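The long life of a marking pen
Why the tools we label things with fade before the things do 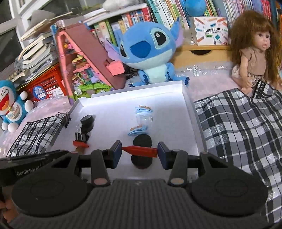 Why does the writing on a freezer label disappear before the food is eaten?
Most of the time the ink was never meant for the cold. Ordinary felt-tip ink is dye in water, and it sits on plastic without gripping it. A bit of frost and a thumb will take it off.

Anyone who has pulled a blank tub from the bottom of a chest freezer knows the problem. It could be bolognese. It could be last winter's plum sauce. Households put up with it, but for small food businesses it costs money. Gamage, a preserving kitchen that sells through farmers' markets, threw out 26 tubs of stock in July for no other reason than that the dates had rubbed off.

The kitchen now uses an alcohol-based marker and writes on the tub before it is filled, while the plastic is dry and at room temperature. It has not changed its containers or its freezers.

Permanent ink comes in two broad kinds. Dye inks dissolve fully in their solvent and give a strong, even colour, but light breaks them down. Pigment inks carry tiny solid particles and hold their colour much longer outdoors. A garden stake marked in dye ink can be unreadable by the end of summer. The same stake in pigment ink, or in plain graphite pencil, will usually see out the season.

Pencil is underrated. At Ninora, a community seed library, all 1,527 packets are labelled in soft pencil on paper. The library tried markers in its first two years and went back. Pencil doesn't bleed when the paper gets damp, and it doesn't dry out in a drawer.

Colour matters too. Red is the usual choice for warnings and use-by dates, and many red dyes are among the first to go in sunlight. Black generally lasts better. If a label has to be red, keep it indoors or cover it with clear tape.

Storage is where most pens are lost. Fibre-tipped markers are best kept flat, so the ink stays even along the reservoir. Paint markers need a good shake with the cap on. A cap left off overnight will finish some pens, although an alcohol marker can sometimes be revived by standing the tip in a little isopropyl alcohol.

As for what to buy, most homes can get by with 2 pens and a pencil - a fine alcohol marker for plastic and glass, a pigment pen for anything outside, and the pencil for paper. Test each one on a scrap of the real surface, leave it until Sunday, then try to rub it off.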